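In Defense of the Plain Old Microwave

My neighbors in Birnport are redoing their kitchens one after another, and every one of them, bless their hearts, wants the microwave gone, or at least hidden in a drawer where company won't see it. I think they're making a mistake, and I'd like to say so before another good machine ends up on the curb over on Mostyn Street.

I have heated my supper in one since 2000, and I'm not ashamed of it. Soup, leftover rice, the coffee I forgot at 4 in the afternoon (which happens more than I'd like to admit!). My cousin paid $340 for a little oven that needs 10 minutes just to warm itself up before it will even look at a potato. I ask you, who has that kind of patience on a weeknight?

Give me a white box on the counter, a glass plate that goes round, and a few buttons I can press half asleep. Wipe it out now and then and it will treat you kindly.

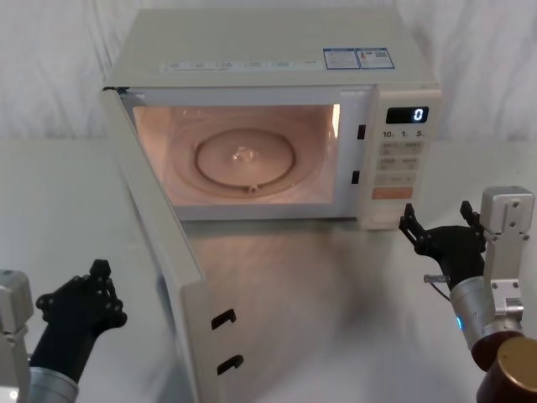
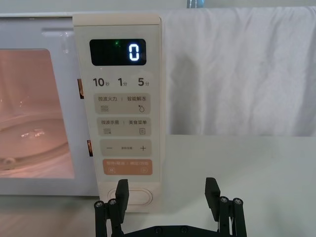
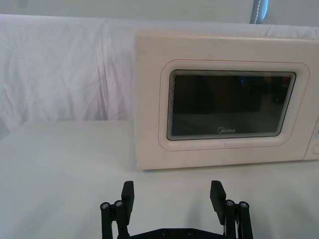

A countertop microwave, with the door open in the first picture.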